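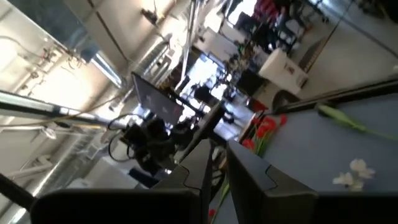

Two months on the Satley wrist kit now and I keep getting asked if it's worth the money, so, notes. Short version: yes for the camera and the fingers, maybe for the recorder, no for the mount screws. We use it for flower sorting demos, mostly tulips plus whatever small white stuff Ngân Tăng brings in, laid out on the blue table. The pale blue top was my choice and I'd pick it again, red petals and green leaves both stand out on it, and the little white flowers are readable enough if the exposure isn't blown. The fingers are the stepped ones, with the notch cut into the inner edge. Get those. The straight ones are cheaper, and they mash stems.

**What we bought**

One wrist camera, one pair of stepped fingers, the recorder box, license for the Fadura labeling software (bundled, 12 month). Fitted to an arm we already had. Chiến Thái did the install in an afternoon, I did the calibration and then did it again.

**Camera**

Good. Small, light, doesn't fight the arm. Fingertips stay in view the whole time, which matters more than resolution for this kind of work, the policy needs to see its own fingers near the stem. We lose a bit of the picture to the gripper body. Fine. I stopped caring after the first batch.

Tilt is the thing to know about. On a steep reach the camera sees half the room. Ceiling lights, laptop, stand, chairs way at the back. First training run we did with everything recorded at one desk in one corner and the model fell apart when we turned the table. Not Satley's fault, but their quick start says to keep the background "clean and constant" and I think that's bad advice. Let it be messy. Move stuff between sessions. Open the blinds, close the blinds.

Auto exposure: turn it OFF. A bright ceiling panel comes in on the tilt and the flowers go muddy. Lock it on the tabletop and leave it alone. The setting is under Advanced > Sensor, not under Camera where you'd look.

**Fingers**

Best part of the kit. Flat thick plates, no flex, and the step gives a stem somewhere to sit. We've done tulips, closed buds on long stems, small heads with next to no stem at all. Long stems are the hard ones, they swing, and if you grab too near the bud the whole thing pivots and drags across the table. Teach it to grab a third of the way down. Trinh Phí worked that out by teleoperating a lot of bad ones.

Black on black is a small annoyance. Finger edges disappear against the gripper body when the light's low. Trinh put a strip of matte gray tape on ours for a week, then took it off again when it started picking up pollen.

**Recorder**

Mixed. When it works it's great: press the pedal, do the pick, press the pedal, done. Camera, joint positions and gripper width all land in one file with matching timestamps, and I've not found a drift problem yet. We did 1,210 episodes in the first stretch and lost 34. Most of the 34 were the pedal double-firing and cutting an episode at the start. Firmware 2 fixed that, or we've been lucky since.

What's bad:

- no way to mark an episode as failed while you're recording, you have to remember and do it after
- fan is loud
- the disk warning comes up on the web page only, so if the page is closed you find out when it stops writing
- file names are a long string of nothing, set your own prefix on day one or you will regret it

Mark failures the same day. We left a batch over August while people were away and then had to watch every one of them to figure out which were drops and which were somebody just repositioning. Boring boring boring.

And keep the failures! Dagim Weldu wanted to delete them, I didn't, we split them off into their own folder. Later on the recoveries turned out usefull, the ones where the operator misses the stem, backs off and goes in again. Policy trained with those tries a second time. The one without just closes on air and carries on to the bin like it has something.

**Labeling software**

Fadura is ok. Slow to load, fast once it's loaded. Keyboard shortcuts are good. You scrub through, tag grasp / lift / place, pick a flower type from the list, next. The default list had no entry for "bud" so closed tulips were going in as tulips and the results came back muddled until Jurgita Lūse added the class. Takes a minute to do, do it before you start.

Export to our training format worked first try. Export to the Pidcombe format did not, it drops gripper width without telling you. Support answered my email and said it's known. No date.

**Mount**

The screws. They loosen. We do a check every morning before the first episode and there's nearly always one that wants a quarter turn. Blue threadlocker helped but then recalibrating is a pain. For a kit at this price I'd expect a proper clamp. A shifted camera ruins a session and you won't notice it in the live view, only later when the grasps all land a finger width to the left.

Cable also. Too short for a full reach across the table, so we bought an extension, and now it loops. Tie it to the arm at two points or it'll catch.

**Compared to the Khúc**

We had the Khúc kit on loan before this. Nicer mount, much nicer cable, worse everything else. Its camera sat too far back and the hand hid the small flowers right when you needed them. Recorder wanted its own computer. If your objects are big (boxes, bottles) I'd take the Khúc, probably. For stems, Satley.

**How many episodes do you need**

People ask. Depends. Ours got decent at open tulips early and stayed hopeless on the white ones for a long time. We're aiming for 3,000 total, with the extra going mainly to small heads and to cluttered piles where stems cross. More of the easy picks did nothing for us. Change the layout every episode, by hand, dont be lazy about it. Swap operators too. Trinh comes in from the side and I come in from straight above and the model is better for having both.

Fresh flowers wilt, by the way. By late afternoon the tulips open up and go floppy and it's a different object from the morning one. Record at both ends of the day.

**Verdict**

Would buy again, with a different mount. 4 out of 5 for the fingers and camera, 3 for the recorder, 2 for the mounting hardware. If you already have a recording setup you like, ask Satley for the camera and fingers alone. They'll sell it that way but it isn't on the site, you have to email.

Will update when the new bracket shows up.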